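Chapter 8
When the Mill Moves Away: Trade, Jobs, and the Towns in Between

If you have ever driven through a place like Bollville, you already know something about the subject of this chapter, even if you have never opened an economics book before this one. There is a main street with good brick buildings, a diner that closes at two, a bank that has changed its name more than once, and at the far end, past the railroad crossing, a very large parking lot with very few cars in it. For most of the last century that lot belonged to Yatsenko, a maker of cabinet hinges and drawer slides, and on the Friday shift change (older residents will tell you this with some pride) you could not make a left turn anywhere in town.

In November, the company announced that it would move its stamping line overseas, to a supplier in Matau. The letter that went out to employees listed 143 positions. It was a polite letter, as these letters usually are, and it spoke of costs and of customers, and a good many people in Bollville kept it in a kitchen drawer for years afterward.

What happened next is harder to tell than you might expect, and we will be taking our time with it. The price of a hinge went down, and everybody who remodeled a kitchen paid a little less, whether they noticed or not. A trucking firm lost its best contract. A school lost families, and then a teacher. Meanwhile an importer called Skarnis opened a warehouse two counties over and began hiring, though it wanted different skills and paid a different wage, and it was a long drive in winter.
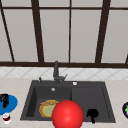
8.1 Who Gains, Who Loses, and Who Gets Counted

Economists have a tidy way of talking about stories like this one. When a country buys something more cheaply from abroad than it can make it at home, the savings to buyers can be larger than the losses to makers, so that the country as a whole comes out ahead. You met this idea in Chapter 5 under the name of comparative advantage, and it is still a good idea! But the savings are spread thinly over millions of shoppers, and the losses land on one town, sometimes on one street.

Brahim El-Sayed, who ran the second shift at the plant and later taught bookkeeping at night, put it to our students this way: "I saved four dollars on my own kitchen. I would have paid the four dollars."

His old colleague Zakhar Tymoshchuk saw it differently. He took the retraining money, learned to repair refrigeration equipment, and earns more now than he did on the line. Both men are telling the truth, and a careful study of trade has to leave room for each of them.

As you read the pages ahead, keep a pencil handy and try to sort each effect into one of two piles: the ones that show up quickly, such as a layoff or a lower price, and the ones that take years, such as a house that will not sell. We will come back to your two piles at the end of Section 8.3, where we look at how job losses are measured and why two honest researchers can start from the same plant closing and arrive at very different totals.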